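害虫駆除アニメ『Pestside』、10月に放送開始　主人公は今回も刺される側

2023年3月7日

漫画『Pestside』のテレビアニメ化が発表された。放送は10月から、全43話。最近の新作としてはずいぶん気の長い話数だが、原作が897話まで続いていまだに第一の巣にたどり着いていないことを思えば、むしろ駆け足である。

物語の舞台は、人口3000人の港町ダルトフ（Daltov）。害虫駆除会社に就職した新人マルヤマ（Maruyama）が、初出勤の日に正体不明の羽虫に刺され、虫の言葉を理解できるようになってしまう。駆除対象の身の上話を聞かされながら働くことになった彼女は、勤続3日目で辞表を書き、以後ずっと提出しそびれている。辞表は原作の第1巻から胸ポケットに入ったままで、ファンの間ではもっとも出番の多い脇役と呼ばれている。

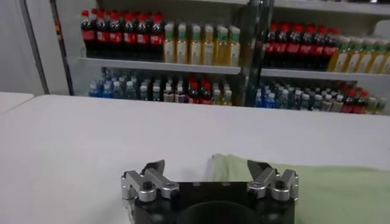 白いテーブルを前にした黒と銀のグリッパー

制作はスタジオDrekada。前作の放送中に総集編を3回はさんだことで知られるが、今回は「総集編の予定はない」と早々に宣言した。前作のときも同じ宣言をしていたはずだが、発表会でその点を尋ねる人はいなかった。

監督を務めるのはMaribeth Umali。虫が苦手なことを隠しておらず、資料用の図鑑は該当ページに付箋を貼ってもらい、残りはクリップで閉じて使っているという。「怖がっている人間が描いたほうが、羽の音は怖くなります」とのこと。音響スタッフからは、すでに羽音だけで打ち合わせが二度延びたという報告も上がっている。 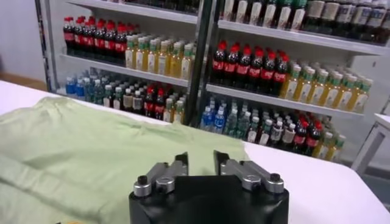 飲み物の並ぶ一角とグリッパーの二本の指

原作ファンの関心は、人気の高い「女王蜂の確定申告編」がどこまで映像化されるかに集まっている。領収書の整理だけで単行本まるまる1冊を費やした長編で、戦闘は一度も起きない。監督は「削るなら戦闘のほうを削ります」と答え、会場の一角から長い拍手が起きた。バトル目当ての読者には、いまのうちに心の準備をお勧めしたい。

マルヤマ役をはじめとするキャストは未発表。主題歌についても、蚊の羽音に近い高さの音を使うということ以外は明かされていない。公式サイトでは現在、マルヤマの辞表の書式が無料で配布されている。日付と氏名の欄は空いており、用途は各自に任されている。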